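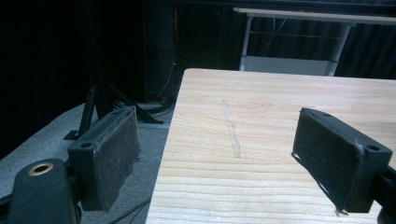 I never look at the salt, I only look at the sugar and the calories, one student wrote on the form we handed out at the start. Several others gave the same kind of answer. It was the reason we picked sodium as the topic for our health and nutrition project.

Sodium in Packaged Lunches and Snacks
Student project report, Ratstead
18 December 2020

Background

Sodium is a mineral the body needs in small amounts. Most people get it from table salt, and a large part of the salt people eat is already in the food when they buy it. Bread, cheese, sauces, soups, and deli meats can all be high in sodium even when they do not taste very salty. Eating too much over a long time can raise blood pressure.

Students in our school bring lunch from home or buy it at the Cao store near the bus stop. Much of it comes in a package with a nutrition label. We wanted to find out how much sodium students get from these packaged foods, and if a short reminder about labels would change what they pick.

Questions

How much sodium does a student get on a school day from packaged lunch and snack foods?
Which foods does most of it come from?
Does a student who gets a label card choose food with less sodium than a student who does not?

Who took part

20 students signed up. We put their names in a box and drew them into two groups of 10. One group was called the card group and the other was called the plain group. All students had a signed form from a parent. We did not ask about weight or health problems, and names were taken off the food diaries before we added anything up.

Method

Each student kept a food diary for two school weeks. They wrote down every packaged food they ate between leaving home and getting back home. Next to each food they copied the serving size and the sodium per serving from the label, and wrote how many servings they ate. If they ate half of a package they wrote down half.

In the first week both groups did the same thing. At the start of the second week the card group got a small card to keep with their lunch. The card explained where sodium is on the label and how to compare two foods using the same amount. It also said to check the serving size first. The plain group got nothing and was told to keep going.

Home-cooked food was left out. We had no way to measure the salt in it. Water was left out too. Salt added from a shaker was marked with an S in the diary but not given a number.

We typed the diaries into a spreadsheet and checked each page against the paper copy. When a label was missing we looked for the same product at Cao and used that label. If we could not find it, the entry was marked unknown.

Results, first week

The average for all students in the first week was 1283 milligrams of sodium per school day, from packaged food only. Breakfast and dinner at home are not in this number, so the total for the whole day would be higher.

Instant noodles were the biggest single source. The Komon noodle cup came up again and again in the diaries. Most of the sodium in it is in the flavor packet, and the students who used only part of the packet had no good way to write that down. We asked them to guess the part they used, so those entries are less exact than the others.

Chips came next, then cheese crackers, then lunch meat. Bread surprised us. One slice does not have a lot of sodium, but students who brought a sandwich every day got a steady amount from the bread before anything was put in it.

Sweet foods were lower on the list, though they were not at zero. Muffins and cookies from a package had more sodium than we expected, partly from the baking soda and baking powder.

Tiltska yogurt drinks were popular in both groups and were low in sodium compared with the other snacks.

Results, second week

The average went down in the card group. It stayed nearly the same in the plain group. The drop in the card group came mostly from students who stopped buying noodle cups or bought them less often. A few changed to a different brand of crackers. Hardly anyone changed the food they brought from home, and several wrote that they do not do the shopping.

Students in the card group also left fewer blank spaces in their diaries. This makes the two groups harder to compare. A blank space counts as nothing in the total, so the plain group may have eaten more sodium than our numbers show.

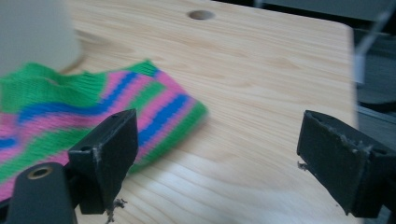
Problems we had

Serving size caused the most mistakes. A bag of chips can look like one serving and be more than that, and some students copied the number without checking how much they had eaten. We fixed these where the diary gave the size of the bag.

The groups were not fully separate. They ate lunch together, and two students in the plain group asked to see the card. We kept their diaries in the results.

Writing things down can change what people eat. One student noted that it was easier to skip a snack than to copy the label. We did not plan for this and cannot say how often it happened.

Two weeks is short. We do not know if the card group kept reading labels after the diaries were collected.

Discussion

The card seems to have helped with foods students buy for themselves. It did little for foods from home. If we did the project over, we would send a second card for parents, with a short list of foods to compare at the store. We would also ask for the empty noodle flavor packets so that what is left in them could be weighed.

The groups were small, and one student who eats noodles every day can move the average. We think the list of foods is more reliable than the difference between the groups.

Next steps

We plan to repeat the diary for one week in March with the same students and no cards given out. The diary page will have a new column for package size and a box to check when a food was shared. The spreadsheet will be passed on to next year's class along with the blank forms.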